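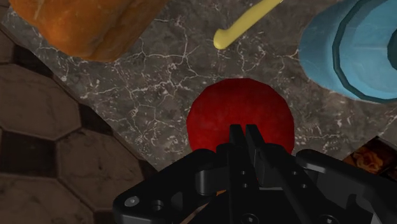 Mitali said no, the boat wouldn't sell, not with that engine, and not to anybody in Morodness who had ever heard it.

Yupin kept bailing. Coffee can, over the side, coffee can, over the side. Rain all night. Water up to her ankles and a sandwich bag floating in it.

"It's got a new belt," she said.

"It had a new belt in July."

Which was true. The belt had gone in July, halfway across to Joturis, with her uncle's ashes in a cookie tin between her feet. They'd drifted for most of an afternoon. Mitali had sung. Yupin had not forgiven the singing.

"Somebody's coming at noon," Yupin said. "From the card at the store. He called twice."

"Called who? You don't have a phone."

"Called the store."

Mitali sat down on the dock with her legs hanging. Boots too big, her brother's. She had a way of sitting that meant she was going to be there all day and you could plan around it or not.

"What are you asking?"

"1166."

"That's not a price. That's a locker combination."

"It's what I owe."

So. Quiet then. Just the can.

What she owed, she owed to Kumarasinghe. Everyone called the yard that, and the man too, so when you said I'm going over to Kumarasinghe it could mean you needed paint or it could mean you were in trouble. Obaidul Kumarasinghe had let her uncle run a tab for years. Rope, diesel, two winters of storage, a hatch cover. He'd written it down in pencil in a green book and when the old man died he'd turned the book around on the counter and let her read it. Didn't say a word. Went in back and ran the tap for a while.

She'd paid some. 200 in the spring, in an envelope. 239 after the herring. He crossed things out slowly with a ruler. Then the roof went at the house and that was that for the envelope.

"He'd wait," Mitali said. "Obaidul. He'd wait till you were ninety."

"I know he would."

"So let him."

Yupin threw the sandwich bag up on the dock. It landed by Mitali's hand. Mitali looked at it and left it there.

The man came early. Quarter past eleven, on foot, down the hill road with his coat over his arm. Tall, bent at the neck, city shoes. He stopped where the planks began as if they might want a ticket.

"Vídalín," he said. "Valdemar. I telephoned."

"You're early," said Mitali.

"The bus was early."

The bus had never been early. Yupin wiped her hands down her jeans and put one out and he shook it and looked past her, at the boat, and she saw his face do somthing. Not disappointed. She'd been ready for disappointed.

"She's smaller," he said.

"Than what?"

He didn't answer. Walked down the length of her, twenty-one feet of peeling green, and stopped at the stern where the name was. FELLACH. The last H had mostly flaked off. He bent down and put his thumb on the F.

"Who painted this?"

"My uncle."

"No," he said. Very polite about it. "He repainted it. I painted it. I was eleven. I got the F wrong, the arm is too low, you see? And he followed it. He followed my line."

Mitali had stopped swinging her feet.

It came out in bits. His father had her built, over at Joturis, and named her for a farm. Lost her in a card game, or said he did, maybe he just sold her and was ashamed. One summer she was there and the next summer there was a bare place on the shingle. Nobody told a kid anything. He'd seen the card in the store window on his way through last month, for a funeral, didn't say whose. The name on it. He'd ridden all the way home and then phoned and then phoned again.

"Does she still pull to the left?" he said.

"Like a dog," said Yupin.

He laughed. It was a bad laugh, wet, and he got his coat on in a hurry to have something to do with his arms.

"Do you want to hear the engine," she said.

"God, no."

"You should hear it. It's bad. You should know that it's bad."

"I don't know how to drive a boat," he said. "I have a flat. I have a flat on the fourth floor."

Well. Gulls. Lakmal Sultana going by on the far side in the blue skiff, lifting one hand, the way he did every day at that hour whether anyone was there or not. Valdemar Vídalín lifted a hand back.

"So you don't want to buy it," said Mitali.

"I have the money. I brought it." He touched his chest, inside pocket. "I thought I'd know when I got here."

Yupin climbed up out of the boat. Socks squelching. She was thinking about the green book, and the ruler, and about her uncle on his knees on this dock with a brush no wider than a pencil, going over another person's crooked F. Year after year. He was a fussy man. He'd rehang a door for a quarter inch. He must have wanted to fix it every single time.

"Get in," she said.

"In these shoes?"

"Take them off then."

He took them off. Put his socks inside, rolled, left in left and right in right. Mitali held the rope and held his elbow and he went down into her backwards, like a man getting into a bath, and stood there in the cold water with his trousers getting dark at the hems.

"Sit on the left," Yupin said. "Mitali, you go right, she needs it. No singing."

"I wasn't going to sing."

The engine took four pulls. It made the noise. Up the hill a window banged shut, and a dog started, and Valdemar Vídalín put both hands over his ears and then took them away again.

"Where are we going?" he shouted.

"Kumarasinghe," she shouted back. "He's got paint."

Mitali threw the rope in and they went out past the end of the dock, pulling left, the shoes still sitting back there side by side next to the sandwich bag.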